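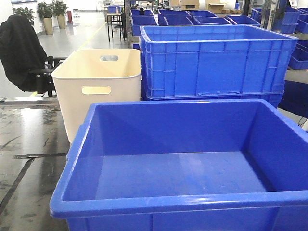 Babar Dhanial

Jobs > Warehouse and Stores > Purnerside > Container Technician

Container Technician (Reusable Bins and Crates)

Posted Aug 4, 2018
Location: Purnerside, Building 2, ground floor
Reports to: Valeriano Salcedo, Stores Lead
Type: Full time, day shift, permanent after a trial period
Positions open: two
Reference: PU-246

Summary

Tevudix runs a pool of reusable plastic bins and crates for small parts makers in Purnerside and Koltham. Customers receive parts in our containers, empty them, and send them back. The Container Technician receives the empties, inspects them, sorts them by type and size, cleans them, stacks them for storage, and issues them again. The job is mostly standing, lifting, and looking closely at plastic. There is a small amount of record keeping.

The pool has grown to 699 containers since the Koltham route was added. The work was previously shared among the stores staff on whatever shift had time. It is now a job of its own, and we are hiring for it.

The containers

Applicants do not need to know our container types in advance, but it helps to know what is meant by the terms used on the floor.

Smooth bin. Blue, open top, smooth walls that taper toward the floor, thick rolled rim. Used for loose molded parts and bagged goods. The taper allows empties to nest. Nested bins can lock together if pushed down hard, and a technician is expected to separate them without prying at the rim.

Ribbed crate. Blue, with molded ribs on the sides and a wide lip. Used for heavier parts. The ribs collect dust and label residue and take longer to clean than a smooth wall.

Cream bin. Smaller and paler than the blue types, rounded corners, oval handle cutouts. Used for finished parts going to inspection. Cream bins are not to be used for anything oily. A stained cream bin is pulled from service even if it is sound.

The blue types look alike from a distance and are confused often. A ribbed crate set into a stack of smooth bins will sit high, and the stack will lean. Sorting by type comes before everything else. 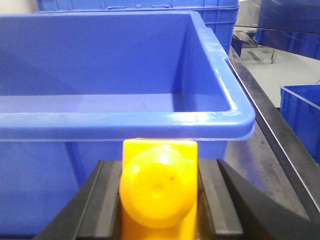 Open crates in the Purnerside work area.

Duties

Receiving. Empties come back by van in the morning and early afternoon. Unload, count by type, and enter the count on the return sheet. Where the count does not match the customer's slip, write both numbers down and pass the sheet to the Stores Lead. Do not correct the customer's slip.

Inspection. Check each container on all sides and on the underside. Look for:
- cracks starting at the corner of the rim
- tears or whitening at the handle cutouts
- bowed side walls
- a floor that rocks on a flat surface
- cuts on the inside deep enough to catch a fingernail
- anything left inside, including dust, chips, staples, and single small parts

The last item causes the most complaints. One wrong part left in the corner of a bin can reach another customer's assembly line. Tip the bin toward the light and look along the floor of it. A glossy floor shows a speck well if the light falls across it and badly if the light falls straight down.

Cleaning. Dry wipe first, then wet wash if needed. Labels are removed with the plastic scraper. Metal blades are not used on any container. Washed containers are drained upside down on the rack and are not stacked until the inside of the rim is dry. Water sits in the rolled rim of the smooth bins longer than people expect.

Stacking. Stack by type and size, rim up for ribbed crates, nested for smooth bins. Stacks are kept below shoulder height. Stacks do not cross the yellow floor lines at any time.

Issue. Pull containers against the pick list, check them a second time, and stage them for the outgoing van. Cream bins are staged last and on top.

Repair and scrap. We do not repair cracked rims. Cracked containers are marked, written up, and moved to the scrap pallet. Light burrs may be trimmed with the hand tool supplied. The Stores Lead decides on any container that is borderline.

Floor care. Keep the receiving area swept. The floor is smooth and pale and shows scuffs, and dirty floors end up as dirty bin undersides. Dragging crates across the floor is not allowed, including empty ones.

Records

Each container carries a number on a tag. The technician enters the number, the type, the condition code, and the date into the pool record at the shared terminal. There are four condition codes: A (issue), B (issue, check next time), C (hold), and D (scrap). Most containers come back as A. Applicants should be comfortable typing numbers accurately for an hour or so at the end of the shift. No other computer skills are needed.

Once a year, in November, the whole pool is counted. Last year's count came out 136 containers short against the record, nearly all of them at customer sites and later found. Part of this job is to make that number smaller by keeping the return sheets right during the year. No leave is granted in the week of the count.

Requirements

- Able to lift 30 pounds repeatedly and to push a loaded hand cart
- Able to stand for most of an eight-hour shift
- Able to tell container types apart by sight and by touch, with gloves on
- Legible handwriting
- Basic arithmetic without a calculator
- Normal or corrected near vision; hairline cracks have to be seen at arm's length
- Legal right to work

Useful but not required

- Past work in a warehouse, laundry, commercial kitchen, bottle return, or any other place where things come back dirty and go out clean
- Experience with molded plastic parts
- Forklift license (the job itself does not include forklift driving)

A high school diploma is not required. We do not ask for a cover letter.

Working conditions

The work area is a large, bright shop space, heated in winter and not cooled in summer. Noise is low to moderate. Gloves, safety shoes, and an apron are supplied. Eye protection is worn at the wash station and when trimming burrs.

A normal day is 600 container moves for the two technicians together, where one move means one container received, cleaned, stacked, or issued. Volume is uneven. The day after a holiday is heavy. The middle of the month is usually light, and light days are used for washing the held stock and for checking tags.

Technicians rotate between the receiving side and the issue side every two hours. The record entry is done sitting down.

Hours and pay

Shift: 7:00 a.m. to 3:30 p.m., with a half-hour unpaid lunch and two paid breaks. Overtime is occasional and is offered before it is assigned. Pay is hourly and depends on experience; the rate is given in writing before the trial shift. Paid leave begins to accrue on the first day. Safety shoes are replaced once a year or when worn out, whichever is sooner.

The trial period is three months. At the end of it the Stores Lead goes over the technician's return sheets and a sample of inspected containers. The two parties then agree in writing whether the job continues.

Selection

1. Send an application by email or on paper. One page is enough. List past jobs, how long each lasted, and a phone number.
2. Short phone call, mainly to confirm hours and lifting requirements.
3. Practical test at Purnerside, one hour, paid. Applicants are given a mixed group of bins and crates and are asked to sort them by type, inspect them, assign condition codes, and build stacks. Several of the containers have known defects. Speed is not scored. Missed cracks and items left inside are scored.
4. Trial shift, paid, alongside a member of the stores staff.

Wear closed shoes to the practical test. Gloves will be supplied. Arrive at the side entrance on the loading side of Building 2; the front door is locked during the day. Parking is available along the fence. The Butt Lane bus stops a short walk from the gate.

Applicants who took the practical test in the past and were not hired may apply again. Please mention the earlier test so that a different group of containers can be set out.

Questions about the work itself go to Valeriano Salcedo in Stores. Questions about pay, hours, or the application go to Babar Dhanial in the office. Either can be reached through the main number. Applications are read in the order received, and the listing is taken down when both positions are filled.

Related openings
Van Driver, Koltham Route
Stores Clerk, Part Time
Wash Station Operator, Evening Shift
Parts Packer, Purnerside
Receiving Inspector (Finished Parts)

Contact Tevudix Purnerside | Copyright 2018 Tevudix | Back to top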